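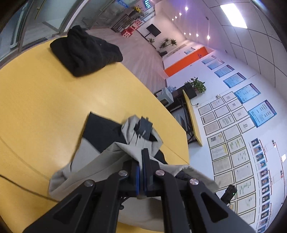 The Vurkach table on laundry duty, October.

I have now owned the Vurkach folding table for seven months, which is longer than I expected to have opinions about a table. We bought it for the back workroom after the old Beslow lost a leg, and it arrived in one box that took two of us and a door off its hinges.

First, the yellow. The catalog calls it Sotum, and on screen it passes for mustard. In person it is a school bus. I hated it until I started sorting dark clothes on it, and now I can find a black sock from the hallway. A gray-beige garment shows up nicely too, along with every hair the cat left on it.

The length is the real selling point. You can spread one garment out flat and still have room to park a fuzzy black garment at the far end, where mine tends to stay until somebody gets cold. The curved edge is kind to hips. It is less kind to stacks — anything folded square looks slightly drunk next to it.

Complaints: the top has fine seams, and lint loves a seam. Assembly took 16 bolts and one page of drawings. It cost $404, and my colleague Deolinda Valente still brings up the Katayama she found for less, which wobbled.

Would I buy it again? Yes, in white, if they made it in white. They don't. Four stars, and I'm keeping the box.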